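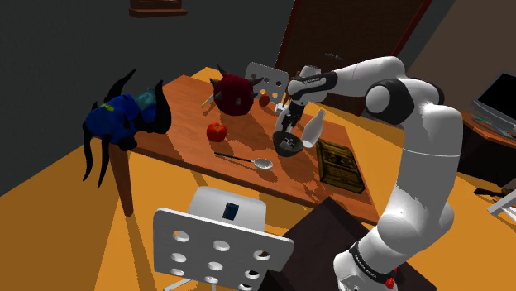

A Sunday with the robotics club in Kendlow

On Sunday, August 11, 2024 I visited the summer open day of the student robotics club in Kendlow. I teach physics in another town and want to start such a club myself, so I went with a notebook and many questions. The train was late and I missed the welcome speech.

The club meets on the upper floor of the Pringle building. Its project this year is called Hosum, and all of it happens in simulation. The students work with a single arm at a table in a room with an orange floor, and they fill this table with objects of very different shapes. A bowl and a red fruit I had expected. A big dark red ball with spikes I had not, and the blue creature with horns at the end of the table was the favorite of the younger visitors.

Luzius Lüthi, who leads the club, explained to us how the year is organized. In the first weeks everybody learns to move the arm by hand control. After this they form teams of three, and each team writes its own program for choosing where the gripper should close. A program must then pass 100 trials before it may be shown to the others. The best team so far has reached 986 points in the internal ranking, which is called Drusteo after a game the first members played.

I asked if the students do not miss a real machine. Luzius said that some do, but a mistake costs them nothing this way and they can also practice at home.

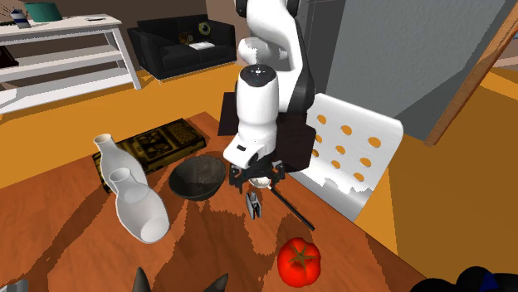

The afternoon workshop

After lunch we could sit with the teams. My partner was Pirmin Trummer, who is in his second year and very patient. He gave me the topic of long, thin things, for which the ladle with the black handle is the usual exercise. One must decide if the gripper takes it by the handle or near the head, and at which angle it comes down. I chose the handle. Pirmin would have chosen otherwise, and we discussed it until the coffee break.

The next open day is in November. Registration is by e-mail to the club, and the workshop places go first.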